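# Keeping a Shared Study Room in Order

*Lambert House Residents' Bulletin, 2 Sep 2014*

The study room at Lambert House reopened to residents this month following a rearrangement of its furniture. The Bulletin met with the facilities coordinator to discuss the changes.

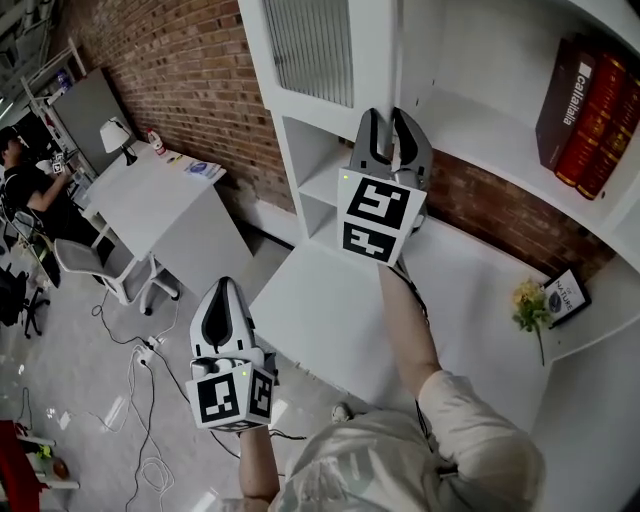
The coordinator explained that the room serves 139 residents and had gradually become a place for storage. "People left things on the shelves in May and came back for them in September," the coordinator said. "We wanted the shelves to hold books again, and we wanted the desks clear enough to write on."

The white bookshelf remains against the brick wall. Moving it to the hallway was considered and rejected. "The brick is the part of the room that residents mention most often, and it is also the darkest part. White furniture helps with that," the coordinator said. Each desk is to have its own lamp, and chairs are to be pushed in at the end of use.

Asked why the shelves are not filled, the coordinator said that open space had been requested in the residents' survey. A few books stand together on an upper shelf, among them two with red covers. Lower down are a small framed picture labeled "NATURE" and a sprig of yellow artificial flowers. "Real plants were tried for two years. The watering schedule did not hold."

Supplies are kept on the metal rack beyond the gray partition. The replacement bins, ordered from Griter at a cost of 180 dollars, are expected later in September.

Residents may reserve a desk for up to five hours a day. Personal items left overnight will be taken to the front office, where they may be claimed with a room key.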